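Notes for the Dalwood talk, slot is 42 minutes with questions, so watch the clock

Slide 1. Hi everybody, thanks for coming up all those stairs! I'm Tonantzin Cisneros, and I'm going to talk about teaching a policy when to let go of things. Everybody in this field works on grasping (me too, for years) and then the release gets whatever time is left over. So this is a talk about letting go. Pause for the groan.

Slide 2. Start with the Tlapale story, keep it short. We had a policy that picked things up beautifully, carried them over a box, and then just hung there. Or it opened way too early and the thing bounced off the rim. Melquiades Olvera sat through a whole afternoon of this with me and said the model had no idea where "over the box" stopped and "in the box" started. He was right, and I was annoyed, because I'd been blaming the learning rate.

Slide 3. What we did about it. We collect with hand-held grippers, in ordinary homes, with all the ordinary stuff left out on the table. Say this part slowly, people always ask: the person holds the tool, does the chore, and we train on what the gripper's camera saw plus the finger opening. For this project we ended up with 1,578 demonstrations of putting something in a box. Then came the new bit, which is the labels. For every demonstration we mark one moment, the last one where the object is still held and you could already let go. We call it the release point. Everything before it is carry, everything after it is release and back off.
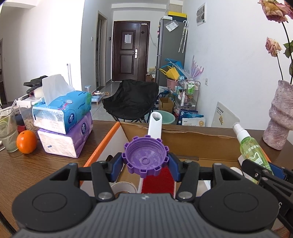
Trurport Manipulation Group

Slide 4. Leave this one up for a while, it's my favorite. Purple bottle cap between the blue pads, open box underneath. Ask the room: would you let go now? Get a show of hands. At Indidus it split right down the middle and two people started arguing across the aisle, which was great. The cap is small, and there's already a roll of tape and a red bristled strip and some other stuff in there, so it matters where you drop it as well as whether it goes in. Point at the side of the box too. If you only look at the cap you forget there's an edge to clear.

(If somebody asks about all the other things on the table: yes, we leave them in. We tried cropping down to the fingers and the policy lost track of the box. Don't go down this hole for more than a minute.)

Slide 5. Labeling. I did the first 228 by hand, with a lot of coffee. Melquiades did the same 228 without looking at mine. We agreed nicely on big stuff and pretty badly on small, light things, because with a cap there's a long stretch where letting go would be fine. So we quit asking for a single frame and let people mark a window, earliest okay to latest okay. Training got a lot calmer after that. I wish I'd done it in August when Melquiades first brought it up, and yes, he's in the room, hi.

Slide 6. The result. Play the clip, DON'T talk over it this time. We ran 42 trials with each policy, same objects, same boxes. The old one missed or hung up on 15 of them. With the window labels it was four. Let that sit for a second, then say what the four were: three were tape rolls that landed on edge and rolled out, and one was just me putting the box too far away. I left it in the count.

Slide 7. What it doesn't do. It doesn't know when a box is full. It will happily drop a thing on top of a heap. Also soft bags are hopeless so far, since the opening moves around while you're over it. And we've only tried letting go downward, so hanging something on a hook is a whole other project (please somebody take it, I mean it!).

Slide 8. Thanks slide. Thank the people at Tlapale who let us use their kitchens. Labels and the marking tool are up on the group page, raw video is still being checked. If there's time, go back to slide 4 and redo the vote, now with the window drawn on. If there isn't time, skip straight to questions and repeat each one into the mic.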